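I've been through a silly number of plastic tumblers in my life (two kids, tile floor, you do the math), so when the Hudec picnic set went on sale in February I grabbed it without thinking too hard. We've used it pretty much daily ever since, on the patio and in the kitchen, and I have opinions!

First, the cups. They're light, they feel good in the hand, and the textured sides mean my youngest can hold one with sunscreen all over her fingers. I've dropped mine on concrete 2 times now and there's a scuff near the base but no crack. The lip is a little thick for my taste. Iced tea is fine, but wine feels weird, like drinking out of a bathroom cup.

The plates are the weak spot. They're okay for sandwiches and chips, less okay for anything you have to cut. I had a pork chop on mine and the knife left marks I can still feel with a fingernail. My old Sorix plates were uglier and heavier and never did that. Also they slide around on a tray if you walk fast, so go slow on the stairs.

Dishwasher: top rack only, says the label, and I mostly obey. One plate went on the bottom by accident and came out with a tiny wobble. You only notice on a hard table, but I notice.
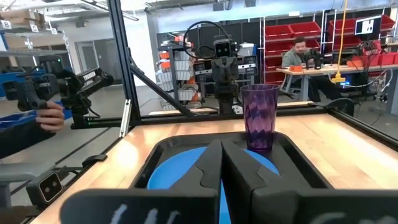 *Posted by the Porch Supper Lady, home and kitchen reviewer at Cikilero*

Colors are cheerful without being toy-store bright, and I like that you can mix them. I do wish they sold the cups on their own. I'd buy more of those tomorrow and skip the plates completely. The Ronavex set my sister has does let you buy single pieces, but the cups are short and they tip if you look at them wrong.

Stacking is so-so. The plates nest nicely, the cups stick together if you put them away damp (twist, don't pull!). I keep ours upside down on a towel now and it's been fine.

Would I buy it again? On sale, yes, for the cups. At full price I'd wait.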